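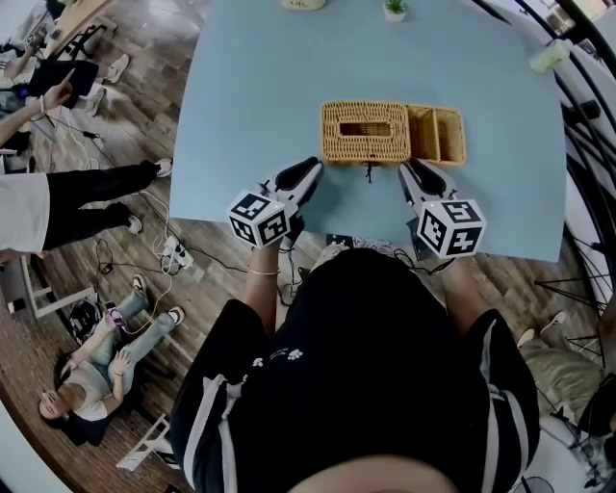 Wodomlow数据采集点参观记

4月10日,我去Wodomlow看了一次示教数据采集。接待我的是现场负责人Nadège Pichon,项目名叫Mushi,采到的数据交给Cleltano训练操作模型。

采集点设在一处白色拱顶的大厅里,有夹层,光线很好。操作员双手各持一个夹爪,直接对着桌上的物品做动作。夹爪上装有带黑白方格图案的标记块,用来定位;夹爪自带相机,头部视角另有一路。

我看的这张桌子是浅蓝色的,任务对象是一只藤编收纳篮,一侧是带盖的纸巾盒式隔间,另一侧分成两格。任务单要求把物品放进格子,再取出来,每做完一遍算一条。Nadège说,这一批的目标是3,000条,分给13名操作员,每人连续做的时间不超过2小时。

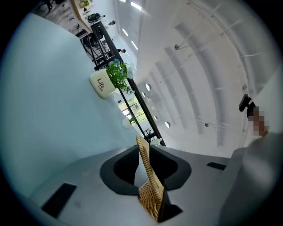
审核由Fredy Sánchez负责。他用Fleleck逐条回放,检查几路画面的时间是否对齐,夹爪有没有长时间离开视野。动作慢一点没关系,中途停下来想事情的片段要剪掉,手滑后重新抓取的则保留,单独打标签。

我问他背景这么杂会不会影响训练。他说桌上的花盆之类一般不收走,换任务时会挪一挪位置,篮子的朝向也要变。

下午我试了一小会儿。夹爪比想象中沉,最难的是两只手配合,夹篮子边沿时总使不上劲。我做的几条都没有入库。

下一批任务定在7月,内容是叠布和收线,报名找Nadège。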